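Plultar teaching project: progress report to the Brabec fund
16 Jul 2024
Prepared by Hedvika Polák, Nendton workshop

Summary

We are on schedule and very pleased with how the spring and early summer have gone. The first arm has been running at Nendton since March, people with no robotics background are now giving it useful demonstrations, and we have a data set large enough to train on. The second arm, meant for Jerilham, is late. Details of that are further down.

Collecting demonstrations

Our method is still the simple one set out in the proposal. A person sits at the bench and drives the arm by remote control, using a small hand-held leader arm that it copies joint for joint. Each run is recorded from start to finish, including the slow bits and the second tries. We had planned to throw away anything untidy, but Čestmír Šťastný argued for keeping runs where the operator misses the grip and recovers, and I am so glad we listened - the arm now has examples of what to do when things go a little wrong.

We have recorded 3000 runs so far. Most are of picking up a small object and putting it in a bowl, which sounds modest, but it contains nearly everything we care about at this stage: reaching, lining up, closing the fingers, carrying, and letting go in the right place.
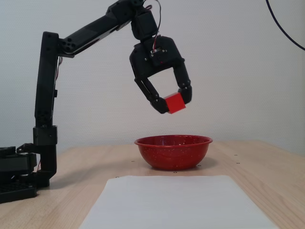 Pick and place at the bench: the red cube held over the speckled bowl.

The carrying part is where new operators improve fastest. At first they tend to drag the object along just clear of the table and bump the rim. After 10 minutes or so of practice they lift first and then move across, and the recordings become much smoother. Watching somebody get the feel of it is one of the real pleasures of this job!

Training and first results

Čestmír trained the first model on the cube runs alone. In a test of 30 attempts with the bowl moved to a new spot each time, it finished the task in most of them. The failures were nearly all at the grip, with the fingers closing slightly to one side. We have been recording more approaches from awkward angles to help with this, and the next model will include them.

We also tried moving objects by hand-guiding, with the operator holding the arm itself and walking it through the motion. It is quick to learn, but hands get in the way of the camera view, so for now we are staying with remote control.

Problems and delays

The Jerilham arm is waiting on two wrist motors. The supplier has changed the delivery date twice. Meanwhile the Jerilham group has been coming to Nendton to practise, so they should be able to start recording as soon as their own arm is built.

Next period

Train and test the second model. Add softer objects, starting with a folded cloth. Finish and ship the Jerilham arm. Write up the operator guide, which exists at present as 2 pages of Čestmír's notes and a lot of arrows.

Spending is within the agreed budget and we are not asking for any changes to it.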